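Stemden 9 Archival Record Sleeves and Storage Boxes

For 7-inch and 10-inch discs, with matching boxes and index cards

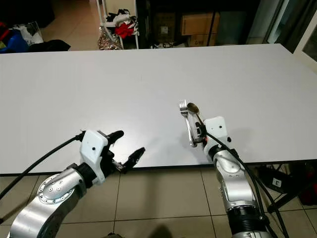
The Stemden 9 line covers the two disc sizes most often found in regional music collections: the 7-inch 45 rpm single and the 10-inch 78 rpm disc. It replaces the older Stemden 7, which was made for singles only. Sleeves, boxes and cards are sold separately and share one numbering system, so that a disc, its sleeve and its catalog entry can carry the same reference.

Sleeves

Each sleeve is a four-flap folder cut from a single sheet of unbuffered, acid-free paper. The disc is laid on the open sheet and the flaps are folded over it in the order printed on the inside (bottom, left, right, top). No adhesive is used. The older slide-in style is still stocked for customers who need it, but it is not recommended for shellac or for lacquer-coated acetates, where the label and the outer grooves can be scuffed each time the disc is pulled.

There is no center hole. Label information should be copied to the upper right corner of the sleeve in soft pencil before the disc goes in. Ink and pressure-sensitive labels are to be kept off the paper.

Acetates and demo discs

Home-cut and studio acetates need separate handling. Many were cut on an aluminum base, some on glass, and wartime blanks in particular may have a glass core that will not survive a short drop. Check the edge of the disc and the drive holes before deciding which box to use. Glass-based discs go in the 10-inch box with the rigid divider set (order code 9-RD), no more than ten to a box.

A white, greasy deposit on an acetate is usually palmitic acid from the lacquer. Do not sleeve a disc in this state. Have it cleaned and transferred first, and keep the original sleeve, even if it is torn or stained. Writing on original sleeves often gives a session date or a matrix number that appears nowhere else, and it should be stored flat in a separate folder under the same reference number.

Boxes

Boxes are made of corrugated archival board with metal-reinforced corners. Discs stand on edge and must be kept upright, packed firmly enough that they do not lean but not so tightly that a sleeve has to be pulled.

7-inch box: holds 38 discs in four-flap sleeves. Order code 9-B7.
10-inch box: holds 20 discs in four-flap sleeves. Order code 9-B10.
10-inch box with rigid dividers: order code 9-RD.

A filled 10-inch box of shellac is heavy. Shelving should be steel, fixed to the wall or floor, and the boxes should not be stacked more than one high.

Index cards

Cards are 5 by 8 inches and punched for a standard drawer rod. Printed fields are artist, title, label, catalog number, matrix number, place and date of recording, source of date, and condition. The source field was added at the request of the Flarville collection, where 744 singles were recataloged on the earlier card and the dates taken from label files could not later be told apart from those taken from musicians' recollections. Please fill it in on every card. A date with no source should be entered as "undated" with the supposed date in the notes.

The back of the card is ruled for a playing log – date, stylus size, speed as measured, and the reference of the tape made.

The Cantero numbering sheet, supplied free with each pack of cards, explains how to number two-sided discs, multi-disc sets and discs with a blank reverse. Collections already using the Erken system can keep it. The number field is wide enough for either.

Ordering

Sleeves are packed in 50s and in cartons of 1,000. Cards are packed in 100s. Boxes ship flat in bundles of five and need no tools to assemble. Mixed cartons of 7-inch and 10-inch sleeves cannot be supplied.

The 10-inch four-flap sleeve is on back order until February. Slide-in 10-inch sleeves are in stock and can be exchanged later if the pack is unopened.

12-inch sleeves are not part of this line – see the Stemden 12 page.

Page last changed 25/09/1999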